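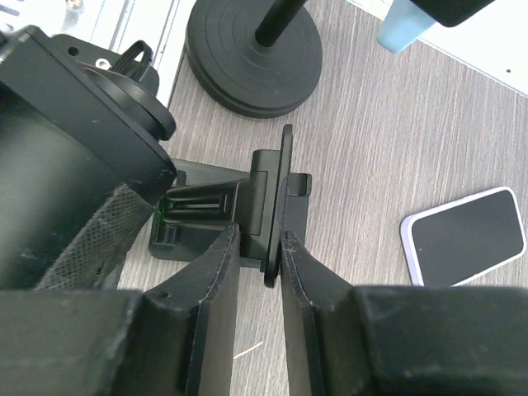 Posts > Robotics > Thread

Two weeks in with the Flornier tabletop gripper kit. Thread, because three different people have asked me if they should buy one and I'm tired of typing the same answer.

The pitch, from the product page: "teach it your small assembly work in an afternoon." My small assembly work is phone mounts. Vent clips, base plates, the fiddly black plastic stuff that goes in a bag and ships out of our unit in Julludthorpe. So I took them at their word and gave it phone mounts.

It was not an afternoon. It was an afternoon to get the software to see the wrist camera, then two more days before I had anything I'd call a working routine. The setup guide skips from step 6 to step 8. I wrote to ask what step 7 was and got a link to the same guide.

OK, picking things up. I ran 137 attempts on one clip, same table, same light, me resetting it by hand each time. 124 of them ended with the clip held well enough to lift. That's better than I expected and I'll say so.

But holding is the easy half. Getting the clip into the tray facing the right way was 74 out of those 124. The rest went in sideways or upside down or bounced out. I can't ship a tray like that, I have to go through it again myself, so where's the time I saved?

The trouble is the clip isn't a cube. Every demo video I can find for this kit uses cubes, or a can, or a nice fat marker pen. Vent prongs stick out to one side and pull the weight over, and if the fingers land a hair off on the flat plate the whole thing swings.

Black on black is the other problem. Black pads, black clip, camera looking in between them. I can see the edge of the plate on the feed if I squint. I'm not convinced the software always can. Flornier sells lighter colored pads as an "accessory." Of course they do.

Pads, since we're there. They scuff and they pick up dust like crazy. I wipe mine every morning. The manual says "periodically," no number, no idea what happens if you don't. A replacement pair is $56 – for two little black pads with a hole in them.

Someone replied asking if it copes with a messy table. Mine is messy on purpose, because my real bench is messy. I leave a phone lying there, a stand, whatever I was using. It did okay with that as long as nothing moved. Slide the phone over between runs and the success rate dropped, and no, I didn't keep a proper tally on that one so take it as a grumble.

Things I do like, so this isn't all complaining. It's quiet. The stop button stops it right away, I've hit it plenty. Grip force is a plain slider with a number next to it and the number means the same thing the next day. I haven't cracked a single clip.

Now the subscription. The kit works without "Falcão," their training service, but only with the canned routines. If you want to teach it your own part you need the paid tier after the trial. That is on the website. It's in gray text under the buy button, but it is on the website.

I asked support what happens to my recorded runs if I cancel. First answer: "your data is always yours." Second answer, after I asked how I download it: "export is on our roadmap for December." So it's mine but I can't have it. Good to know.

Compared with the Mornasska, which I had on loan last year: the Mornasska arm is stiffer and the docs are written by a person who has used the arm. It also costs a good deal more and has no wrist camera in the base box. If you're already comfortable writing your own code I'd go that way. If you aren't, I'm not sure either of them is for you yet.

My trial runs out on 24th May and I'm not renewing on day one. I'm going to try it with matte tape on the pads and a fixture under the base plate, which means building a jig, which is what I was doing before I bought a robot.

For the person who asked about returns – 30 days, original packaging, you pay shipping. Keep the foam.

Will add to this when I have numbers with the tape on.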